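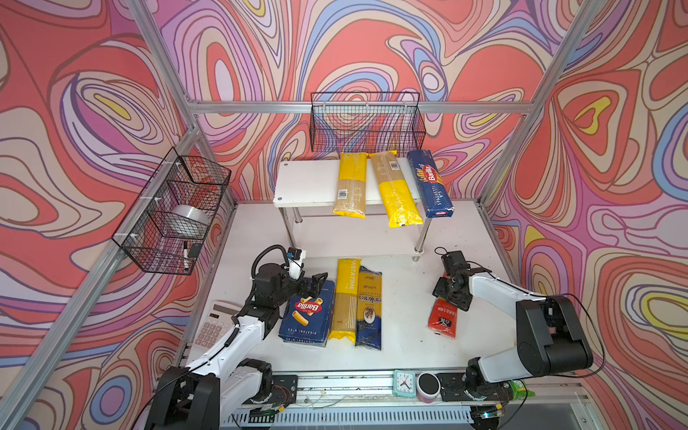
# The Long and the Short of It

When I moved into my first apartment in Fuvitport, I owned one pot, two forks and five kinds of pasta. I did not plan this. In the house where I grew up there was only one kind, it was spaghetti, and it stood in a tall jar next to the salt. So in my first week of having a supermarket all for myself, I bought every shape that I did not know. Then I had no place to put them.

Many years later I still have this problem, and I have learned that many people share it. Dry pasta is cheap, it keeps for a long time, and every shop sells it a little differently. Some brands come in a stiff box. Some come in a clear bag, where you see what you buy. The box stands well and stacks well. The bag does neither of these things. A bag of spaghetti put upright will slowly lean on its neighbor, and a bag laid on a box will slide when you close the cupboard door.

For this article I visited Yolandi Botha, who runs the dry goods floor at Dostside, a grocery hall near the old harbor. Her department has 568 different products, and pasta takes the longest wall. She has worked there since she finished school, and she has strong feelings about shelves.

"People put pasta where it fits," she told me. "They should put it where the hand goes."

Her method begins with length. Long pasta lies flat, with all the ends pointing the same way, and it should not stick out over the edge of the shelf. A box that sticks out is the one your sleeve will catch. Short pasta in a box, such as rigatoni or penne, can stand up like a book, with the name facing you. Short pasta in a bag goes into a basket or a deep bowl. She does not mix boxes and bags in one pile. If she must do it, the box goes at the bottom.

I asked her about jars, because magazines like jars very much. She was polite. Jars are beautiful, she said, but the cooking time is printed on the package, and so is the date. At home she cuts out this part of the package and puts it inside the jar, facing the glass. I tried it the same evening. It looks a little untidy, and I have not overcooked my pasta since then.

## A second shelf inside the first

The most useful thing she showed me costs very little. It is a small raised shelf, a flat top on short legs, of the kind people use for plates. You set it at the back of the cupboard or on the counter, and suddenly you have two levels. The packages you open every week lie in front, on the lower level. The spare ones rest on top, behind. When a front one is finished, a spare one comes down.

I bought such a shelf from Graltano, a small housewares shop on Adams Street, and carried it home on the tram. The legs left marks on my painted cupboard, so I put small felt circles under them. If your surface is light in color, I advise you to do this on the first day.

Wire baskets are her other favorite. They hang from a rail or a hook and they keep the small things off the work surface: the tape for closing a bag, the marker for writing the date. She closes each opened bag by folding the top down two times and taping it. Clips are fine too, but in my kitchen the clips always leave for other jobs.

## Know your numbers

On many Italian boxes you will find a number beside the name of the shape. For Barilla, the spaghetti carries number 5 and the rigatoni number 89. I used to believe it was a kind of grade, and that 89 must be much better. It is a way to name the shape, and nothing more. Still, it is practical when you send somebody else to the shop. My husband cannot remember "the medium thin one," but he can remember a five.

Yolandi Botha also keeps a list on the inside of her cupboard door, with a line for every package. When she opens one, she crosses it out — in pencil, so the same paper serves her from October until spring. I thought this was too much for a normal household. Then I emptied my own cupboard onto the kitchen table and found three open bags of spaghetti, all from different shops, each with enough for half a person.

We cooked them together in one pot. They were ready at different minutes, and we ate them with butter and a lot of pepper.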